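Support > Garment Care > Folding Guide > Section 2: Jackets

By Ivar Granström – 22 June 2026

2 min read

2.1 Laying out

1. Clear a space on a bed or a wide table. A quilt or blanket can stay on if it is pulled flat.

2. Empty the pockets.

3. Spread the garment out and smooth the middle panel by hand, working toward the edges.

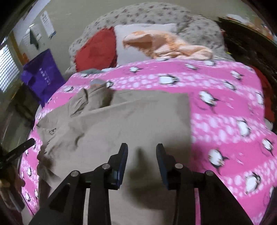 Should snaps be closed before folding?
Close them first – an open snap can press a mark into the layer under it.

2.2 Folding

4. Pull both sleeves out straight, including any part bunched at the elbow.

5. Run the zipper up to the collar.

CAUTION: Keep lining and knit trim clear of the zipper teeth.

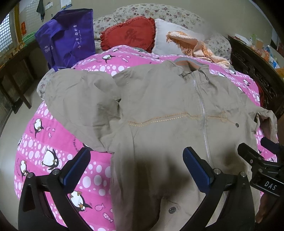
6. Fold each sleeve across the body, cuff toward the opposite hem.

7. Bring the hem up to the collar in two folds. Press lightly with the palm.

NOTE: Treat stains before storage. Marks left from November until spring are harder to wash out.

8. Place the jacket in the Okinis bag, collar first, and close the flap.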